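Carcasas verdes para las pinzas: cómo las imprimo y las monto

Varios me habéis escrito preguntando por las tapas de las pinzas, así que me he puesto por fin con el tutorial (¡perdón por la espera, Uriel!). Las diseñé en el taller compartido de Nenent entre ratos libres y voy ya por la cuarta versión, que es la primera que no se me raja por las esquinas.

Lo que uso yo

PETG verde chillón, una llave allen, tornillos M3 cortos y un poco de cinta de carrocero. Las dos tapas juntas me pesan 237 gramos de filamento con soportes incluidos, o sea que con una bobina empezada vais sobrados.

Imprimir

Poned la cara grande hacia abajo y cuatro perímetros. Yo al principio ponía dos y mira, un desastre, al primer golpe contra la mesa adiós tapa. Dejad que se enfríe la cama antes de despegar, que os conozco.

Montar

Apagad el robot. Apagado de verdad, no en pausa. Presentad la tapa sin apretar, pasad el cable por su hueco y comprobad con la mano que la muñeca gira entera sin rozar. Luego ya apretáis en cruz, poquito a poco. Si el cable queda tirante, aflojad y dadle más holgura: Adoración Salcedo se cargó así un conector en marzo y estuvo dos semanas esperando el repuesto.

Primera prueba

Para probar con ropa, yo pongo el cesto en el suelo delante de la lavadora, con el lado largo en paralelo a la máquina, y le dejo un par de prendas de colores bien distintos.
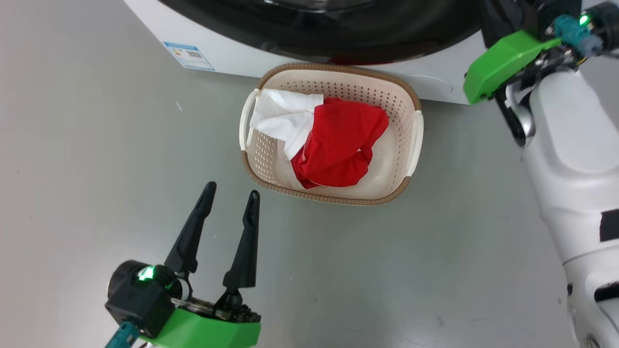 Empezad despacio, al 20 % de velocidad o menos, y con la seta de emergencia en la mano. Bajad primero una pinza sola hasta el borde del cesto y mirad si la tapa toca antes que los dedos. Si toca, hay que rebajar el canto de abajo; yo le quité tres milimetros con lija y lo pasé luego al archivo.

El STL está en la carpeta de Kotian, archivo 254. El 253 es la versión vieja, no lo bajéis.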